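Deckhands and Engine Room Trainees - Historic Vessel Ploslow

Posted 2021-08-26

The Celtgate Steam Trust is taking applications for two seasonal deckhands and up to 26 unpaid engine room trainees aboard the former buoy tender Ploslow, berthed at Cabral Pier. The ship was launched in 1879 as the Skekska, renamed after her first refit, and laid up for many years before the Trust bought her.

Deckhands are paid by the day and work 58 days over the season. Duties include line handling, chipping and painting, standing gangway watch, and helping the mate with the boats. You need a current medical certificate and basic safety training. Time on a museum ship or in a harbor craft counts as experience - send discharge papers if you have them.

Trainees work under the chief engineer on the boiler, the main engine and the pumps. No sea time is required. You must be 18 or older, able to climb vertical ladders, and free for at least one weekend a month starting in September. Coveralls and gloves are supplied. Bring your own safety boots.

Bunks are available on board for both groups. Meals are provided on working days only.
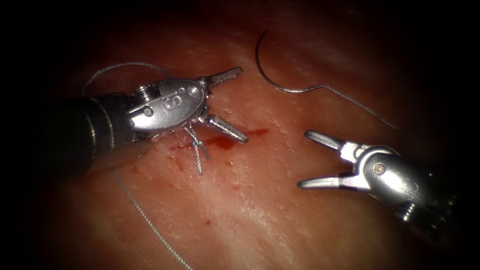
Two robotic surgical instruments over pink-red tissue, jaws open.

To apply, send a one-page letter and the names of two references to Ivana Godoy, crewing office, Celtgate Steam Trust, Cabral Pier. State which position you want. Applications stay open until all berths are filled.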